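**League office notes, December**

The Larnen District Football League has approved a revised registration procedure for the spring season. Clubs must submit player forms through the Ekix portal by 2 January 2020. Paper forms will no longer be accepted at the league office. The change applies to all 30 member clubs, including those in the youth divisions.

Players transferring between clubs must obtain a signed release from their former club before a new registration is entered. A transfer filed without a release will be returned, and the player will remain ineligible until the file is complete.

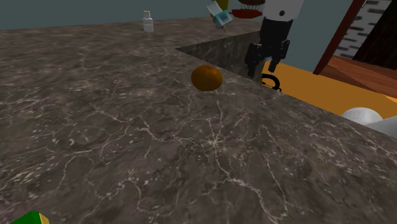 Madhu Mathur wrote to the office that the deadline falls too close to the holidays for smaller clubs, and asked that goalkeepers be exempt from it when a squad has only one. The league has agreed to consider emergency goalkeeper registrations up to 20 days after the deadline, on written request from the club secretary.

Registration fees are unchanged. Clubs with unpaid fines from the fall season must settle them before their fixtures are confirmed. Disciplinary appeals will be heard by Jintana Phetsri and Boonsong Inthanon at the Nimero ground.

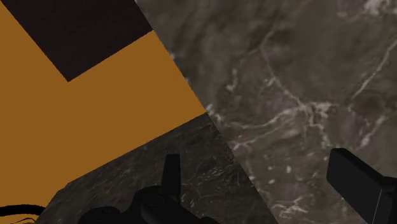

*Surface, grey-brown marble.*

Questions about transfers should be sent to Jirayu Pongsiri at the league office, extension 114.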